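Clivby Table Service Bins and Tray
Item 2063, supplied by Hamann

Open rectangular plastic bins for sorting plates, spoons and chopsticks at a serving station. The large white bin has thick rounded walls and takes plates in stacks.
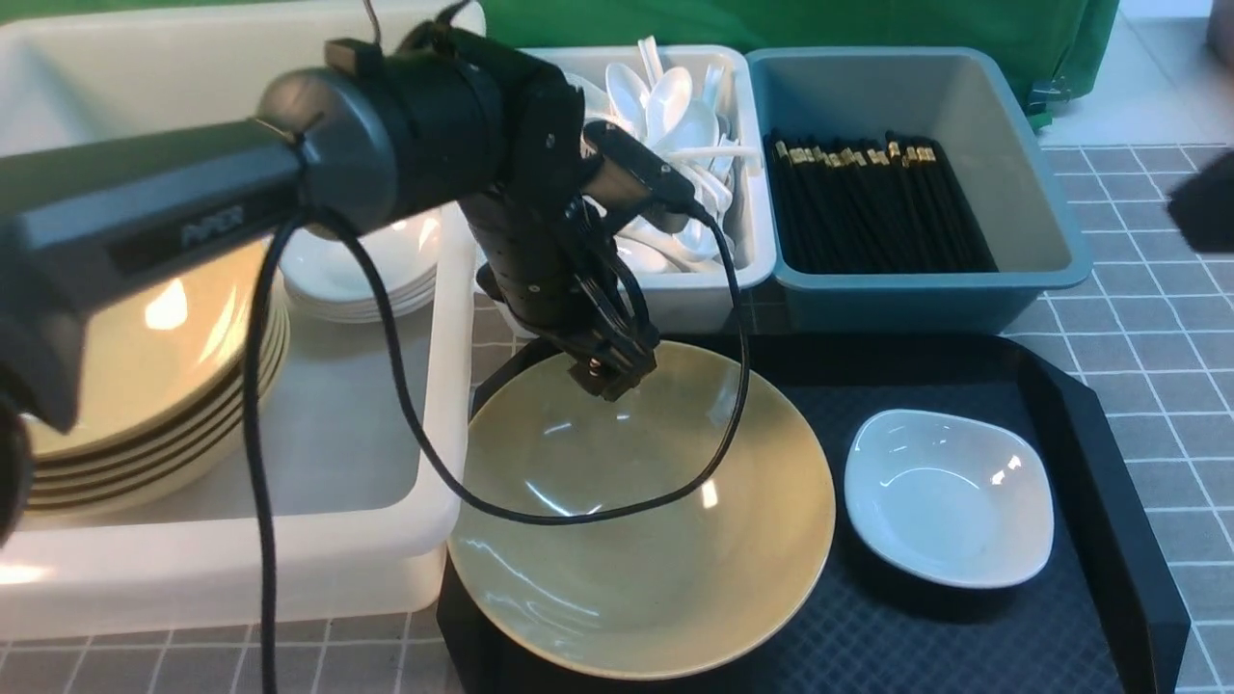
Umex wrote that chopsticks are easier to grab laid flat than standing, and asked for a longer bin. Hamann lists one under item 203.

Serving tray
Black, raised rim, textured floor. The tray sits flat in front of the bins. Wipe along the diagonal ridges.

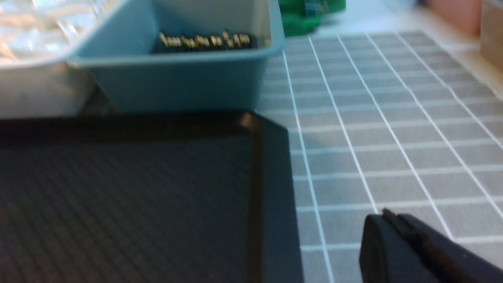 Ordering
Cartons of 500 or 1000 ship from Prollberg. Dishware and utensils sold separately.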